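Home | Syllabus | Handouts | Lab hours

Posted in December by Tristeck course staff

Handout 10: Wrist camera acceptance rules

Under the Plerent cell rules, check every wrist view before logging starts. Record exposure, focus and the share of the view that is blocked. A blocked view stays in the log and is flagged, never deleted. Note any saturated area by corner.

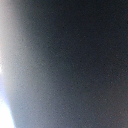
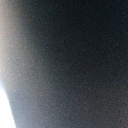
Fig. 3. Wrist views, both mostly filled by a dark, close surface; saturation at lower left.

Flag code for both: 167, view obstructed. Do not use flagged views for pose estimates. If the flag repeats, stop the cell and recheck the mount against the Bakos drawing.

Related items
Handout 9: Cable routing at the wrist
Fincombe lab: stop categories
Log format, rev. 470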